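Is sealing a marble worktop worth paying for every year?

Posted by Wubit Ejigu

We moved into a flat in Nesport in September and the kitchen has a pale marble worktop. A firm called Piltska has quoted me 3,108 for a "lifetime care plan", meaning a visit every year to clean and seal it. The salesman said that without it the stone would be ruined by lemon juice within months. I am not convinced. Does sealing stop acid marks at all? And how would I know if it has already been sealed?

Mark Anthony Dela Peña

I'd keep my money. Sealer slows down staining, meaning oil, wine, coffee and so on soaking in. It does very little against etching, the dull patch you get when acid touches the polish. Anyone telling you a sealer protects marble from lemons either doesn't know or hopes you don't.

To test it, put a spoonful of water on a spot you don't care much about and leave it for 17 minutes or so. If the stone goes dark underneath, it could do with a coat. If it doesn't, leave it alone. A bottle from the hardware shop and an old cotton T-shirt will do a whole kitchen in an evening. Wipe off the extra before it dries or you'll get a haze — I learned that on my own worktop.

Also ask what "lifetime" means. Yours, the stone's or the firm's?

Zewditu Mekonnen

We had Assefa do ours in Nusville and it was fine. Can't remember what we paid. Just get it done, saves the worry.

Mulugeta Gashaw

I wouldn't go by the above without knowing what was put on it. "It was fine" could mean the sealer worked or that the stone never needed any.

The other thing salesmen like to do is point at a line in the marble and call it damage. Get down close and look before you agree. 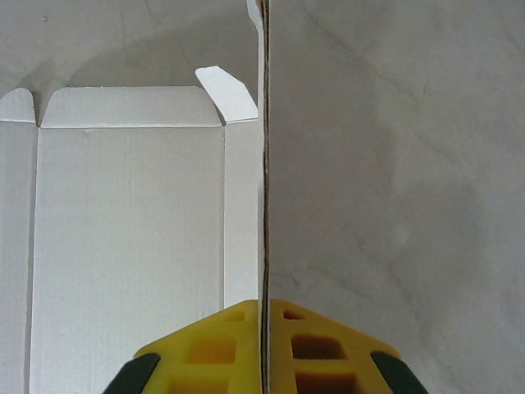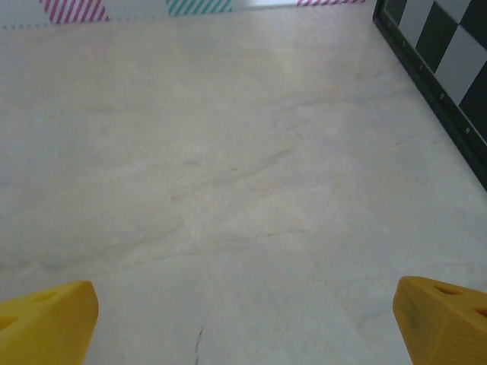
Run a fingernail across any dark line. A vein will usually feel level with the rest, while a crack may catch. Plenty of veins look alarming and have been there since the slab was cut. I had a man on a Tuesday try to sell me resin filling for 3 of them, and 6 years later they look the same as they did then.

For daily cleaning use warm water and a drop of washing-up liquid. No vinegar, whatever your aunt says.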